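Speaker notes: the snagged loop fault on the Flemon hand tool
Hye-jin Cho, Rawat workshop, second session

Slide 1. Title
Say who I am and which team. Two sentences, no more. The talk is on one fault, how we missed it, and what we changed. Questions at the end, but stop me if a term is unclear.

Slide 2. What we were doing
Dristivon is our folding project. People work with a hand-held gripper at home, on their own beds and tables, and the recordings train the arm in the lab. The fingers on the hand tool and on the arm come from the same mold. Remind them of this, it matters on slide 5.
By the end of December we had 1,440 recordings of clothes being folded. 258 of those were knitwear.

Slide 3. The first report
One operator wrote in the session log: "left finger stays shut, had to pull." She had a loop of yarn caught in the linkage, between the finger arm and the pivot. She worked it free and carried on. The log entry was marked minor. I marked it, so say so.

Slide 4. What the fault is
Draw this on the board if there is one.
When the fingers close, the gap at the pivot opens slightly on the inside and then narrows. A loose loop can get in while it is open. On smooth cloth it doesn't matter. On a loose knit the loop gets pinched, and the spring return is too weak to push the finger back against it. The user feels a stiff trigger and squeezes harder, and that pulls the loop further in.
We went back through the knitwear recordings and found 46 with a stiff return in the finger position data. Only three had a note in the log.

Slide 5. Why it was a safety matter
Go slowly here.
On the hand tool, a person feels the drag and stops. The arm did not. It read the stuck finger as a firm hold and lifted. The garment came up with it, then the table cover, then a steel tray that was on the cover. The tray fell off the lab side of the bench. No one was hurt. The guard door was open at the time, against our own rules, and a colleague had been standing there a few minutes earlier.
Do not play the video. It takes too long to load and people watch the tray and miss the finger.

Slide 6. The work at hand
Leave this up while I talk about knits. Point to the pivots first, then the pads. Sleeves are the hard case: the cuff is thick, the body underneath is fuzzy, and the operator has to come in from both sides.

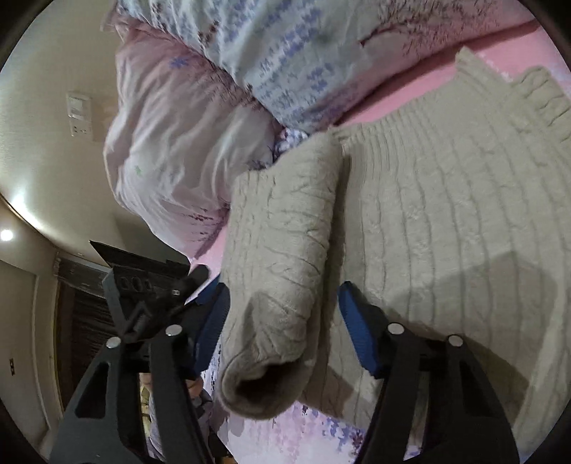 Slide 6: Hand-held gripper at the folded sleeve of a cable-knit sweater.

Slide 7. What we changed
Covers over the pivots, thin sheet, made by Wusitz. The first set rubbed and we sent it back.
Stronger return spring.
The arm now checks that the finger can open a little before it lifts. If it can't, it stops and holds still.
Guard door switch wired into the stop circuit. It should have been there from the start.
Log entries that mention pulling or sticking can't be marked minor anymore.

Slide 8. Test results
More than 2,000 closing cycles on loose knit with the new covers. Two loops caught, both at the lower edge of the cover. The arm stopped both times. We are making that edge longer.
If asked about gloves and scarves: not tested yet.

Slide 9. Contact
Leave the address up. Drawings of the cover are on the handout table.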